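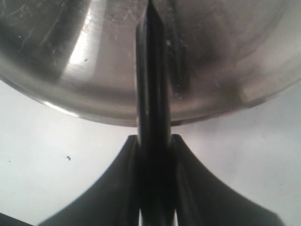

Every January somebody sends me a currency forecast, and every January I write the numbers down so I can check them later. The Colport letter had the dollar at 200 to the kroner basket by spring, whatever that basket is supposed to be. Meanwhile the fine print on how they got there is about as readable as the scratches on the underside of a steel bowl. You can find a trend line in those too, if you squint – they run nice and diagonal.

Arriaga was worse. Its gold call was 1909 by March, then "revised on sentiment," then dropped from the page.

I paid 265 for a year of this. I won't be renewing, and I don't plan to try Pilen either. Their track record starts the week after their worst month.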